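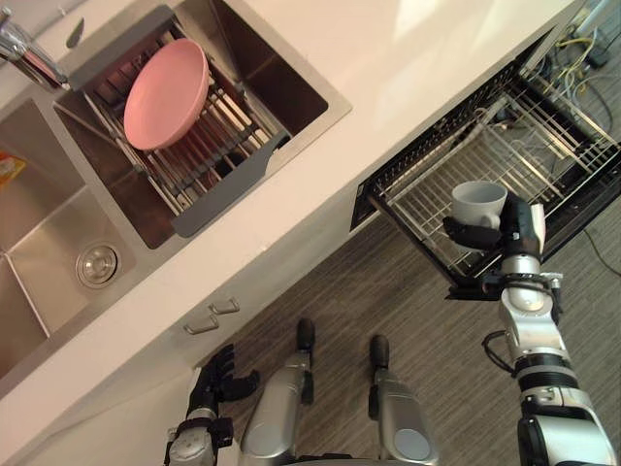 A pink plate on a rack over the sink.

Raslow and Purnine merger: questions and answers for shareholders, employees and trial participants

Wednesday, November 15, 2023
Print this page | E-mail this page
14 shares | 2 comments

Raslow Therapeutics and Purnine Bio have agreed to combine in an all-stock merger. The answers on this page cover the questions we have received most often since the agreement was signed. They are a summary only. The full terms are in the merger agreement and in the proxy statement that will be mailed to shareholders before the vote.

What is being proposed?

Purnine will become a wholly owned subsidiary of Raslow. Purnine shareholders will receive new Raslow shares in exchange for the shares they hold now. No cash will be paid except in place of fractional shares. The combined company will keep the Raslow name.

Why are the two companies merging?

Raslow has a mid-stage program in chronic kidney disease and a small manufacturing group. Purnine has an earlier pipeline in inflammatory disease and an antibody discovery platform called Allside. Both boards concluded that one company with a single research budget would have a better chance of bringing these programs through to the later stages of testing. The two companies have worked together on a limited research agreement, and that agreement will end when the merger closes.

When is the deal expected to close?

We expect to close in May, if both groups of shareholders approve the merger and the other closing conditions are met. These include regulatory clearance and approval to list the new shares. Either company may end the agreement if closing has not taken place by the outside date given in the proxy statement.

I own Purnine shares. Do I need to do anything now?

No. Please don't send in any share certificates. If you hold your shares through a broker, the exchange will be handled through your account after closing. If you hold paper certificates, the exchange agent will mail you a letter of transmittal with instructions.

I own Raslow shares. Will they change?

Your shares will stay as they are. The number of Raslow shares outstanding will go up, so each existing share will represent a smaller part of the combined company. After closing, former Purnine shareholders are expected to own around 40 percent of it.

What happens if I don't vote?

For Purnine shareholders, not voting has the same effect as a vote against the merger. For Raslow shareholders, who are voting on the issue of new shares, it has no effect on the result as long as a quorum is present. Shares held through a broker will not be voted on either proposal unless you give the broker instructions.

Can I change my vote after I send it in?

Yes, at any time before the polls close at the meeting. You can vote again online or by phone, or mail a new proxy card with a later date. The last valid vote received is the one that counts. If your shares are held by a broker, check with them for their own cutoff - it is usually earlier than ours.

Will I owe tax on the exchange?

The merger is intended to qualify as a tax-free reorganization for U.S. federal income tax purposes. Cash received for a fractional share is generally taxable. Your own position may be different, particularly if you live outside the United States, and you should speak to a tax adviser.

Who will lead the combined company?

Eleni Softić, chief executive of Raslow, will remain in that role. Purnine's head of research will lead discovery for the combined company. The board will have nine seats, with five directors named by Raslow and four by Purnine.

Will there be layoffs?

Some finance, legal and administrative jobs exist at both companies, and there will be reductions in those areas. Final decisions will be made after closing. Employees whose jobs end because of the merger will receive 12 weeks of base pay, plus additional pay based on length of service. Laboratory and clinical staff are not part of the current review.

Which sites will stay open?

Raslow's headquarters and its Godoy laboratory will stay open. Purnine's research staff will move to Godoy in stages when their present lease runs out. Employees who would rather not move should talk to human resources about remote or part-time arrangements, which will depend on the job.

I am taking part in a clinical trial. Does this affect me?

No. All trials that are now open will continue under their present protocols. Your study doctor, visit schedule and consent form stay the same. If the name of the trial sponsor changes later, your study site will tell you in writing. The Phase 2 kidney study is still enrolling and has a target of 700 patients.

What will happen to existing license agreements for Allside?

They remain in force. Partners should keep using their usual contacts at Purnine until they are told otherwise. Invoices and milestone notices should go to the addresses in the agreement.

Can I get a copy of the merger agreement?

Yes. It is attached to the current report filed by each company and can be downloaded from the investor section of either website. Printed copies of the proxy statement are free of charge and can be requested from investor relations once it has been mailed.

Print this page | E-mail this page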